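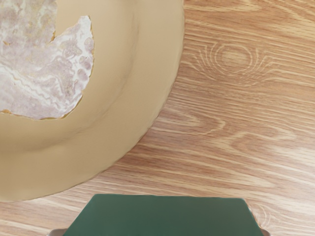

A wide, pale bowl with something flat in it.

2023-03-14

I have been making flatbread at home since last July, when the bakery on Moncrieff stopped selling the thin kind I liked. I didn't plan to keep it up. The first few rounds were stiff enough to snap and I ate them with soup so they would soften.

The recipe I use now came from Kinga Simon, who wrote it on the back of a bus schedule. It is 200 grams of plain flour, half a teaspoon of salt, a spoon of oil and enough warm water to bring it together. No yeast. She didn't write down the amount of water and when I asked she said it depends on the flour. I have since measured mine and it comes to nearly half a cup, a little more in winter when the kitchen is dry.

Knead it for five minutes, then cover it and leave it alone for 43 minutes. That number is just how long my laundry takes. I have tried 20 minutes and the dough pulls back when you roll it. I have tried two hours and could not tell the difference, so I stay with the laundry.

Rolling is where I still have trouble. Mine do not come out round. I used to trim them with a saucer, but that left scraps I had to roll again, and the second rolling was always tougher. Now I leave the edges however they fall. They taste the same and they fold the same.

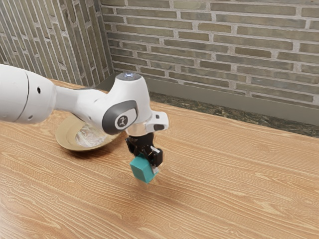 Tharushi Cassim wrote to me after the last post to say that my pan was too cool, and that a flatbread that takes three minutes a side is being dried out, which explains the snapping. She heats hers on the highest burner until a pinch of flour turns brown in a few seconds, and gives each side under a minute.

I tried it her way the same evening and she is right. The bread blistered and stayed soft. It also set off the smoke alarm, so I now open the window over the sink first and brush the loose flour off each round before it goes in. Wipe the pan out between breads too. The burned flour sticks to the next one and tastes bitter.

Once they are cooked I stack them in a clean dish towel and fold the corners over. The steam does most of the work. Ten minutes in the towel fixes a bread that seemed too dry coming off the heat. They keep until the next day if you wrap the towel in a plastic bag, and they freeze well with a sheet of baking paper between each.

I have a bag of whole wheat flour that I want to use up, so next time I will try half and half. Kinga says it will need more water and a longer rest. If anyone has done this with all whole wheat and had it stay soft, leave me a comment with the amounts.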